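Search tips
Enter keyword and press Go

Small Parts, Small Drawers: How I Finally Got the Workbench Under Control

I love a drawer cabinet. I'll say that up front so you know what you're in for! For years my screws, picture hooks, fuses and furniture feet lived together in a big biscuit tin, and every repair began with tipping the tin onto a towel and pushing things around with one finger. Then I picked up one of those carry cases with the little clear drawers, and small jobs got so much quicker that I went looking for things to fix.

Start by sorting before you buy anything. Spread everything out on a plain, light surface where dark screws show up well. An old white shelf does the job nicely, and so does a bedsheet if you pull it tight. Make rough piles first (wood screws, machine screws, wall plugs, electrical bits, mystery bits) and don't fuss over sizes yet. My friend Stela Bogdan measured every screw on her first go, ran out of steam by lunch, and swept the lot back into the jar.

Once you have your piles, you know how many drawers you need. For most apartments a small case is plenty. Go for clear fronts if you can, and a handle on top if you ever do jobs away from the bench. I carry mine all over the house, and it's so nice to have the whole collection right there when a cabinet knob comes off in the bathroom.

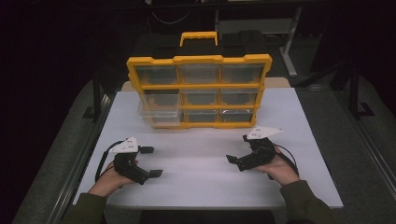
Should the drawers be labeled if you can see through them?
Label them anyway, at least the ones holding screws. A clear front tells you there are screws inside, but two lengths that are close to each other look the same through plastic. Masking tape and a pencil are fine, and you can peel the tape off when the contents change.

Now for filling. Heavy things go in the bottom row: nails, bolts, the big washers. It keeps the case steady when it's standing up, and you won't have a loaded drawer sliding out above your hand. The things you reach for daily go in the middle, and the top is for light stuff like felt pads and cable clips. Leave one drawer free if you possibly can! Mine fills up with whatever is left over from the current project, and I empty it on Sundays.

Don't fill a drawer past two thirds. You want room to get your fingers in and stir. If a drawer sticks, pull it all the way out and look along the runners, where a stray tack has usually worked its way in. Wipe the plastic with warm water and a drop of dish soap, then let it dry completely before anything metal goes back. Skip the scouring pad, as it clouds clear plastic and the haze never comes out.

Before you carry the case anywhere, press every drawer shut with your palm. I skipped this once on the basement stairs and was finding brass pins until March. A wide elastic band around the front helps too, and so does walking slowly.

A reader, Natnael Belay, wrote in to say he cuts a piece of foam to fit the bottom of each drawer so drill bits don't rattle. I tried it with the thin sheet that came wrapped around a lamp and it's wonderful. He also keeps a magnet on a string in his top drawer for picking up spills. Stealing that one as well.

The same kind of case is great outside the workshop, by the way. Buttons and snaps, beads, seed packets folded in half, cake decorating tips, spare bulbs for the string lights. Just keep anything with button batteries or tiny magnets up high and out of reach if there are little kids around, and never put food in a drawer that has held hardware.

Next up on my list is the tape and glue shelf, and I can't wait to get into it. If you have a good way of storing half-used tubes, please send it in!

Questions and tips: write to Shanthi Wanigasekara at the Kikus Home Pages | © Kikus | Back to top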